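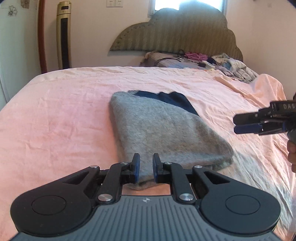

Chapter 7
When the Work Changes Hands

Folding a sweater is one of those jobs most of us learned as children and have hardly given a thought to since. You lay it down, bring the sleeves in, turn up the bottom, and if the knit is a fuzzy one you probably pat it flat at the end out of habit. Ask someone to write down every step, though, including how hard to pinch and when to let go, and they'll soon be scratching their head (do try it before you read on, it's rather fun). A good deal of this chapter lives in that gap between what hands know and what people can put into words.

Our main case is Jaltia, a laundry and garment-care firm with 519 employees and 2 plants, one at Drelisthorpe and a smaller one at Ullbridge. For many years the washing and drying had been done by machine, and the folding had been done by people standing at long tables, chatting over the noise of the dryers. Then management brought in a program called Tamihana, under which folding staff would spend part of their shift working with hand-held grippers in place of their bare fingers, so that their movements could be recorded and used to train automatic folding equipment.

You might expect a story about jobs disappearing, and we will come to jobs, I promise. But the first changes the folders noticed were much smaller and closer to home. A sweater that could be squared up in a moment by hand took a good while longer with a pair of fingers that only open and close. People who had been the quickest at the table found themselves slow again, and some of them minded that very much. Others rather enjoyed it, and discovered they had a knack for explaining to newer colleagues why a soft knit wants to be lifted and a cotton shirt wants to be dragged.

Then there was the matter of pay. The old rate rewarded finished pieces, so a careful hour with the grippers cost a worker money until the rate was rewritten, and that took longer than anyone would have liked. More than 94 folders signed a letter asking who would own the recordings and whether a person could ask for theirs to be removed. We'll look at the letter, and the company's reply to it, in Section 7.3.

As you read, keep in mind a job you have done yourself, paid or unpaid, and think about which parts of it you could teach a stranger over the telephone.

Key terms in this chapter
Tacit skill
Demonstration
Piece rate
Job redesign
Consent to recording

7.1 What the folders knew

Let's begin at the Drelisthorpe tables, early in the morning shift, before the grippers arrived.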